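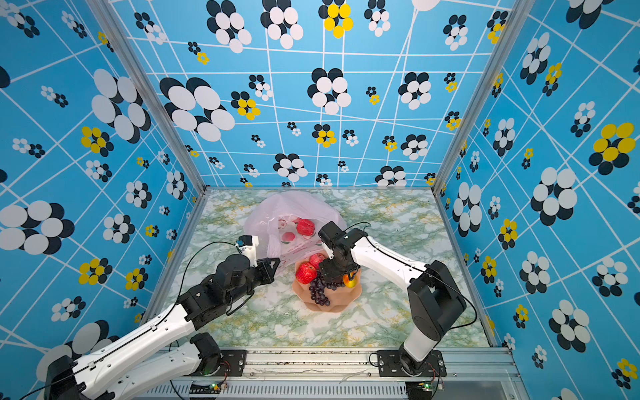 Fruit and a carrying bag on a marble-patterned surface.

Surnell Household Services, Flimimville
April 25, 2023

The spring guidance on bringing fruit home, setting it out and storing it is now in effect. The main points are given in this thread. The full leaflet is available at the front desk and at the Drakavex Street branch.

The guidance replaces the sheet issued with the kitchen calendar. Residents who still have the earlier sheet may keep it for the freezing table, which has not changed.

A total of 1,197 households returned the kitchen survey. The most common request was for advice on mixed fruit: what may share a bowl, what belongs in the refrigerator, and what to do with the bags afterward.

Unpacking. Fruit should be taken out of plastic bags on arrival. Closed bags hold moisture, and grapes at the bottom of a bag are easily crushed by apples above them. Place heavy items on the counter first and leave grapes until last.

Check each piece as it comes out. Anything split, leaking or soft in one spot should be set aside and used the same day. One spoiled piece will affect the fruit touching it.

Washing. Fruit that will be stored should be left unwashed until it is needed. Fruit going straight to the table should be rinsed under cool running water and dried with a clean towel. Soap is not recommended.

The bowl. A wide, shallow bowl is preferred to a deep one. Fruit can be seen at a glance, and less weight rests on the lower pieces. Arrange apples and other firm fruit first, lean mangoes against the rim, and lay the grapes over the top in a single bunch.

Fruit with a bumpy or segmented skin, such as the sugar apple, bruises with little warning once ripe. It should be placed near the edge, where it can be lifted out without disturbing the rest.

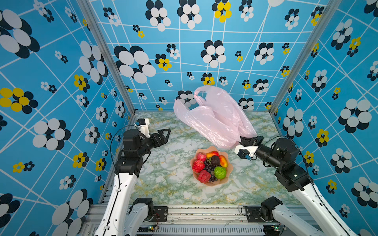

May apples and mangoes be kept in the same bowl?
They may, provided the mangoes are to be eaten soon. Apples give off ethylene gas, which speeds ripening in nearby fruit. Mangoes intended for later in the week should be kept in a separate dish until they are wanted.

Grapes. A bunch may stand at room temperature for the length of a meal and should then be returned to the refrigerator. Our kitchen adviser, Dalia Vanags, suggests dividing a large bunch with scissors and setting out one portion at a time.

Mangosteens. Press the rind gently before serving. A rind that has turned hard all over usually means the fruit is past its best. Mangosteens are best bought in small quantities.

Cut fruit. Cover it and refrigerate it promptly. Cut fruit should not be returned to the bowl with whole fruit.

Bags. Clean bags may be flattened, folded lengthwise and kept in a drawer for another trip. Bags with juice inside should be rinsed and hung by the handles until fully dry. Torn bags may be brought to the collection bin at the Shi Hall entrance. The bin received roughly 1,000 bags last season.

Bowls. Wipe the bowl whenever it is empty and wash it at least weekly. A fluted or scalloped rim holds sticky residue in the grooves and is best cleaned with a soft brush.

A demonstration on storing mixed fruit will be led by Riku Takagi in the teaching kitchen. The session lasts 90 minutes and is free to residents. Registration is limited to 3 places per household, and children under ten must be accompanied by an adult.

Participants are asked to bring one bowl from home. Fruit will be provided. Please tell the front desk of any food allergies when registering.

The large-print leaflet may be requested by telephone or in person during regular office hours. Replies to this thread are read each morning.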